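サイト内を検索 キーワードを入力
ホーム 小説 随筆 過去の号 投稿について

水位

2021年10月31日

ジャラ・トレヴァスキスがホロウへ行くことになったのは、前の担当が腰を痛めたからだった。ジラスブリッジの河川事務所では、アヴスカ川の古い観測所を順に閉めていた。上流のセラはもう済んでいて、残っているのはホロウだけだった。

仕事は簡単だと課長は言った。観測員から記録簿を受け取り、受領書に署名をもらい、小屋の鍵を預かって帰る。目盛り板は冬になってから業者が抜きに行く。

「話の長い人だから、昼までに着くようにしなさい」

課長はそう言って、車の鍵と受領書の綴りを渡した。

ジラスブリッジからホロウまでは川沿いの道を行く。途中で舗装が切れ、切れたところに牛乳の集荷台があり、そこから先は家がまばらになる。雨は前の晩にやんでいた。轍に水が残っていて、ジャラは車の腹を擦らないように、ずっと右の端を走った。

観測員の家は川から一段上がったところにあった。庭に豆の支柱が立ったままで、枯れた蔓が巻きついていた。戸を叩くと、老人が靴下のまま出てきた。

「事務所の人か」

「トレヴァスキスです。記録簿をいただきに来ました」

「前の人は」

「腰を痛めました」

老人はうなずいて、靴を探した。片方は戸の裏にあり、もう片方は薪の箱の横にあった。

台所の机に記録簿が積んであった。布の背表紙がついた事務所の支給品で、全部で12冊ある。古いものは背が日に焼けて、元の緑がわからなくなっていた。老人は湯をわかし、茶を二つ淹れて、砂糖の壺を机の真ん中に置いた。

「三十年ほどやった」と老人は言った。「朝と夕方に目盛りを読む。書く。月の終わりに葉書で送る。途中から電話になって、それから電話もいらないと言われた。セラの下に機械が入ったからだ。それでも書けとは言われていたから、書いた」

「今月の分まであります」

「昨日の夕方までだ。今朝のはまだ書いていない」

「読みに行かなかったんですか」

「読んだ。書いていないだけだ」

老人は鉛筆を取り、一番新しい記録簿を開いて、朝の欄に数字を入れた。それから天気の欄に「曇」と書いた。鉛筆は短く、端に糸が巻いてあった。

ジャラは受領書に冊数を書く前に、欠けがないか確かめなければならなかった。課長から渡された手順書にそう書いてある。各冊の最初と最後の日付を見て、続いていることを確認する。中を全部読む必要はない。

一冊目を開くと、老人の字は今より小さく、数字の七に横棒が入っていた。二冊目の途中で横棒がなくなった。五冊目では何か月か、別の人の字になっていた。

「これは」

「女房だ。足を折っていたときの」

「ご本人以外の記入は届け出が要ります」

「届けた。葉書で」

ジャラは手帳に「五冊目、代筆、届出済とのこと」と書いた。代筆の字は丸く、天気の欄からよくはみ出していた。「晴、洗濯物よく乾く」「曇、対岸の犬また来る」といったことが書いてある。事務所の誰かが赤い鉛筆で「簡潔に」と注意していたが、その翌日の欄にも犬のことがあった。

八冊目の最後と九冊目の最初はつながっていた。九冊目を閉じかけて、ジャラは手を止めた。七月の頁だった。三日続けて、朝も夕方も同じ数字が入っている。

川の水位が三日のあいだ動かないことは、ないわけではない。日照りの夏ならありうる。けれども前の週の天気の欄には雨が続いていて、数字は毎日上がっていた。それが三日間ぴたりと止まり、四日目にいきなり下がっている。天気の欄は三日とも空白だった。

ジャラは頁を老人のほうへ向けた。

「ここは、実際に読んだ値ですか」

老人は眼鏡をかけ、頁を見た。長いこと見ていた。それから茶を一口飲んだ。

「読んでいない」

「三日ともですか」

「三日とも」

「理由を伺ってもいいですか。書類に書くかもしれません」

「書くなら書けばいい」

老人は立ち上がり、ストーブに薪を足した。扉の蝶番がきしんで、一度では閉まらなかった。

「女房が死んだ。前の晩の数字は見てあった。それをそのまま書いた。空けておくと、事務所から人が来ると思った。人に来られるのがいやだった」

ジャラは何と言えばいいかわからず、頁の数字をもう一度見た。鉛筆の濃さは前後の日と変わらなかった。

「四日目は読みに行かれたんですね」

「行った。下がっていた」

「水が引いていたんですか」

「思っていたよりずっと引いていた。土手の草に泥がついて、そこまで来た跡があった。だから二日目か三日目には、もっと上がっていたはずだ。どこまで上がったか、私は知らない」

老人は椅子に戻った。

「そのあと直そうと思った。泥の跡を測って、だいたいの高さを入れることはできた。だが、いつがいちばん高かったのかわからない。朝か夕方かもわからない。嘘を嘘で直すことになるから、やめた」

窓の外で鳥が鳴いた。老人は砂糖を入れて茶をかきまぜたが、もう冷めているようだった。

「事務所で気づいた人は、いませんでしたか」

「前の人は気づいたと思う。何年か前に来て、その冊子をめくっていた。そこで手が止まった。あんたと同じところだ」

「何か言いましたか」

「豆の出来を聞かれた」

ジャラは手順書を出して、欠測の扱いの項を読んだ。観測ができなかった日は斜線を引き、理由を余白に記す。観測員が記入できないときは担当者が代わって記入してよい。ただし日付と署名を添えること。虚偽の値についての項はなかった。この手順書を書いた人は、そういうことがあるとは考えなかったらしい。

「斜線を引くことになります」とジャラは言った。

「あんたが引くのか」

「どちらでもかまいません」

「私が引く」

老人は定規を持ってきた。竹の定規で、端が欠けていた。一日目の朝の欄に当て、鉛筆で線を引く。数字は線の下に残って、まだ読めた。夕方の欄、二日目の朝、夕方、三日目の朝、夕方。引き終わると、老人は定規の向きを直して机の端に置いた。

「理由は何と書く」

「欠測、でいいと思います。観測員の都合により」

「都合か」

老人は余白に「欠測。都合により」と書いた。それから少し考えて、その下に「四日目、土手に泥の跡あり。高さは不明」と書き足した。字が余白に収まらず、最後は縦に曲がった。

「これは要らないか」

「あったほうがいいです」

ジャラはその横に自分の名前を書いた。狭いところだったので、姓だけにした。

残りの三冊は日付だけを確かめた。受領書に「十二冊」と書き、老人が署名し、控えを切って渡した。老人は控えを砂糖の壺の下に敷いた。

鍵は小屋にあると老人が言うので、二人で川へ下りた。土手の道は滑りやすく、老人は杖をつかずに横向きに下りていった。途中で一度止まって、草の中を指した。

「このあたりだ。泥があったのは」

草が生えているだけだった。ジャラはそこを見てから、川面を見た。今の水面まではだいぶある。

「ずいぶん高いですね」

「見ていたら怖かっただろうな」

観測小屋は戸を開けると人がひとり座れるだけの広さで、棚に温度計の空箱と古い雨具が置いてあった。鍵は棚の釘にかかっていた。戸を閉めるための鍵を戸の内側にかけているのはおかしいとジャラは思ったが、言わなかった。

「一度もかけたことがない」と老人は言った。「盗るものがない」

目盛り板は小屋の前の杭に留めてあった。白い塗料が水際のところだけ剥げている。老人は腰をかがめて数字を読み、声に出して言った。ジャラは手帳に書きとめた。朝に老人が書いた数字より少し下がっていた。

「それは夕方の分にするのか」

「夕方にはまだ早いです」

「早いな」

「でも、書いておきます」

車に戻り、記録簿を箱に入れて後ろの席に載せた。老人は豆の入った紙袋を持ってきた。乾かした豆で、赤いのと白いのが混ざっていた。

「一晩水につけるといい」

「いただけません。規則なので」

「なら前の人に渡してくれ。腰にいいかどうかは知らない」

ジャラは受け取って、助手席に置いた。
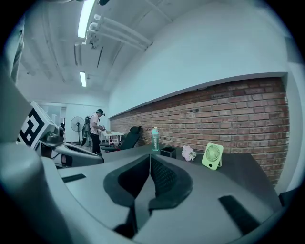

淡い灰色の本体と、濃い灰色のパッド

帰り道では雨になった。牛乳の集荷台のところで車を停めて、ジャラは弁当を食べた。パンにチーズを挟んだもので、朝から鞄に入れていたので角がつぶれていた。食べながら五冊目を膝に載せて開いた。対岸の犬は春に初めて出てきて、夏の終わりに見えなくなり、雪の日にもう一度だけ出てくる。「犬、戻る。痩せている」とあり、その日の水位は結氷のため読めず、きちんと斜線が引いてあった。

その次の週から、字は老人のものに戻っていた。天気の欄は「晴」か「曇」か「雨」か「雪」で、犬の行方は書かれていなかった。

事務所に着いたのは閉まる少し前だった。課長はまだいて、外套を着たまま電話をしていた。ジャラは箱を書庫に運び、セラの分の隣に置いた。セラの記録簿は同じ支給品なのに背がきれいで、緑がそのまま残っていた。日の当たらない部屋に置いてあったのだろう。

電話が終わると、課長は受領書を見た。

「十二冊、欠けなし」

「九冊目に欠測が三日あります。余白に記入してもらいました」

「欠測は前からあったのか」

ジャラは少し迷った。

「今日、斜線を引いてもらいました。それまでは数字が入っていました。読んだ値ではないそうです」

課長は外套のボタンを外し、書庫へ行って九冊目を開いた。立ったまま、七月の頁を読んだ。余白の、縦に曲がった字も読んだ。

「この年のこの時期は、下流の橋でも記録がある」と課長は言った。「突き合わせれば、高さの見当はつくかもしれない。急がないが、やる気があるなら」

「やります」

「では、そういうことで」

課長は外套を着直して、灯りをひとつ消した。

翌日からジャラは、手の空いたときに下流の記録をめくった。ジラスブリッジの橋の観測員はもう亡くなっていたが、几帳面な人で、増水のときは夜中にも読んでいた。七月のその三日間については、二日目の夜にいちばん高くなっている。橋とホロウでは川幅も違うので、そのまま当てはめるわけにはいかない。ジャラは前後の増水をいくつか選び、二つの場所の差を紙に書き出して並べた。

差はおおよそ揃っていた。二日目の夜の初めごろ、水はおそらく老人が指した草のあたりまで来ていた。

ジャラは結果を一枚にまとめ、九冊目に挟んだ。写しをもう一枚作り、封筒に入れた。宛名を書いてから、手紙を添えるかどうか考えて、短いものを書いた。

「先日はありがとうございました。下流の記録から、いちばん高かったのは二日目の夜と思われます。推定値ですので、記録簿の斜線はそのままにしてあります。豆は前任者に渡しました。」

返事は十日ほどして葉書で来た。裏に今朝の日付と水位が書いてあり、天気のところに「曇、霜。夜なら、起きていても読みに行かなかったと思う」とあった。

その次の月の終わりにも葉書が来た。ひと月分の水位が朝と夕方、小さな字でびっしり書いてあった。観測所はもう閉まっているので、受け付ける欄がない。ジャラは課長に見せた。

「業者はまだ板を抜いていないのか」

「春にするそうです。川が凍ったので」

課長は葉書を裏返し、表を見て、また裏返した。

「九冊目に挟んでおけばいい」

「年が違いますが」

「では最後のに」

ジャラは書庫へ行き、最後の記録簿を棚から出した。終わりのほうに白い頁がだいぶ残っていた。葉書を挟もうとしてやめ、机に持っていって鉛筆を削り、最初の日から順に写しはじめた。天気の欄まで写すと、思ったより時間がかかった。月の半ばの朝のところに、ほかより少し濃い字で「雪、対岸に犬」とあった。欄に入りきらないので、ジャラは犬の字を少し小さく書いた。

前の号へ 次の号へ 目次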